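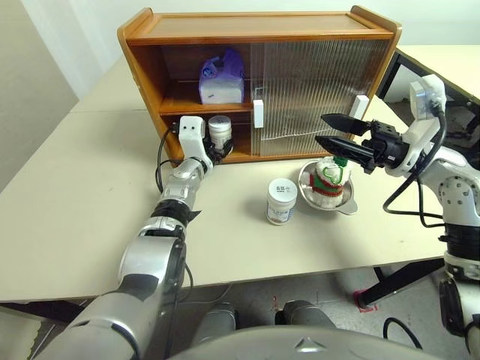

Left gripper at the jar in the lower compartment, right gripper open over the bowl.

Comparing two grippers on one two-arm setup

I love this kind of test. Put one gripper on each arm, give both of them the same awkward household stuff, and you learn more in an afternoon than in a week of reading data sheets. I ran mine with a Skerent on the left arm and a Wavo on the right, and the steps below should work with any pair of parallel grippers.

What you need

A two-arm robot with a head camera, a table, a cabinet with a sliding door, and a handful of objects. Mine were a screw-cap jar, a bottle, a steel bowl, a knitted piece with a yarn loop on top, and a box tied up in a purple plastic bag. Hard, thin, soft and slippery are all covered, and the bag is wonderfully annoying!

Step 1. Match the settings

Set both grippers to the same closing speed and force limit. I use 22 N for everything on this list. Zero each one with the fingers fully closed, then open and close it a few times and check that the reading comes back to zero.

Step 2. Start in the open

Begin with the bowl and whatever is in it. Come down from above with the fingers apart, stop just short, and look at the head camera view before you close. Try the knitted piece by its loop first, then by the body. Long flat fingers are a joy on soft things (I was grinning like a kid).

Step 3. Go into the cabinet

Slide the door over to one side and put the jar in the lower compartment, close to the front. Reach in low and grasp it near the base. Watch the shelf above! A bulky gripper head runs out of room fast, and so does the cable if you left it slack on the wrong side. Route cables before this step. I forgot, and had to redo 22 runs.

Step 4. Swap and repeat

Do 100 grasps per gripper, then switch them between arms and do 100 more. Marwan Jaber talked me into the swap and he was right: my left arm calibration was off by a hair and it had been making the Skerent look clumsy.

Step 5. Log it

One row per grasp: gripper, arm, object, approach direction, held or dropped. Add a notes column, you'll use it constantly. For the bag, write down whether you took the knot or the box itself, as those are really two different tests.

Next on my list is the door handle, small and white and sitting right on the edge of the ribbed panel. I can't wait to try it with shorter fingers.

Last updated 29/07/2023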